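Notebook, May, bench 2

9:40. Third round of glue tests for the Velum boxes. Same gray board as last time, cut to 20 cm strips. Two pastes: the Ilska wheat starch, cooked fresh this morning, and the premixed one from Ikeda. Eight strips of each, brushed one side, pressed under the steel plate.

The starch went on lumpy at first. Strained it twice and thinned with a spoonful of water — better after that. The premix spreads easily but grabs fast, so corners have to be right the first time.

11:15. Pulled the first pairs. Starch joints tore in the board, which is what we want. Two of the premix ones peeled clean at the edge. Could be my brushing. Tomás Garcia thinks the board was too dry and wants to repeat it with strips kept in the damp cupboard overnight.

Weighed the leftover starch paste with its jar: 986 g. Lid on, in the fridge, use by tomorrow.

To do: order more board from Prernby (the 2 mm, they sent 1.5 last time). New brush, the wide one is shedding. Ask Tomás where the good scraper went. 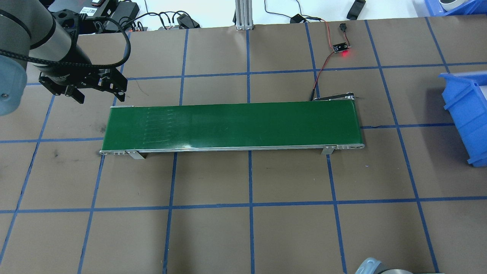
Green belt and the taped brown paper, May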